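Chore robots

Reading time: 3 min
Print | E-mail this page

Chore robots are machines meant to take over routine handling work in homes, shops and small workshops, such as sorting, tidying, folding and packing.
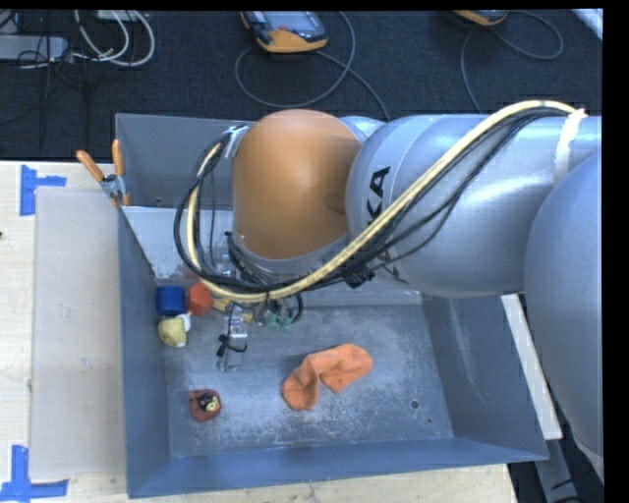

The term is used loosely. It normally leaves out single-purpose appliances such as dishwashers and robot vacuum cleaners, which do one job in a fixed way, and covers machines that have to pick up and move things they have not met before. As of Friday, October 3, 2025, no machine of this kind does a full range of household chores without help, though several narrow tasks can be done well under controlled conditions.

Picking from a bin

Taking mixed objects out of a bin is the task most often used to judge progress. A person does it without thinking. A machine must find each object, choose where to hold it, reach it without hitting the walls, and notice if the grip has failed. Hard, regular shapes such as blocks are the easier part. Objects lying against a wall or in a corner are harder, as there may be no room for a finger on the far side.

Cloth is harder again. A sock has no fixed shape, and it may lie flat, bunched or folded over itself. Most systems can now lift one. Pairing socks, turning them the right way out and putting them in a drawer are separate problems, and progress on them has been slower.

The Fetley trials

The Fetley trials compared arms working from open bins of small household items. Each session used 50 objects, and the full series came to 3828 attempted picks. Rigid items were lifted at the first try far more often than soft ones. The most common fault was a slip during the lift, followed by picking up two things at once. Cables and hoses outside the arm also limited how far some of the machines could turn near the bin walls.

A later round, named Cistus after the workshop that hosted it, added clothing and kitchen cloths. Nearly 200 folding attempts were made. Small towels gave fair results when laid flat beforehand — a step that a person had to carry out.

Shop-floor use

Shops and workshops have gone further than homes. Lighting is steady, the goods are known and the arm can be bolted down. The packing line at Lapiņa runs 26 product types through one cell, with staff called over when an item cannot be gripped. Similar cells are used for loading trays and for sorting returned goods. Staff still refill the bins and clear jams.

Home use

Homes differ from one another and change from day to day. Industrial arms are heavy, need a firm mounting and are not normally run close to people without added safeguards. Lighter machines are safer but lift less and tend to be slower. The Cliltetora, a wheeled machine with one arm, was tested in furnished flats and could clear toys from an open floor, but it needed help with items under furniture.

Cost is a further limit. A machine that tidies one room in an hour must be weighed against a few minutes of a person's time — and it has to be stored somewhere when not in use.

See also: Bin picking; Gripper; Laundry folding

Contact | Copyright | Back to top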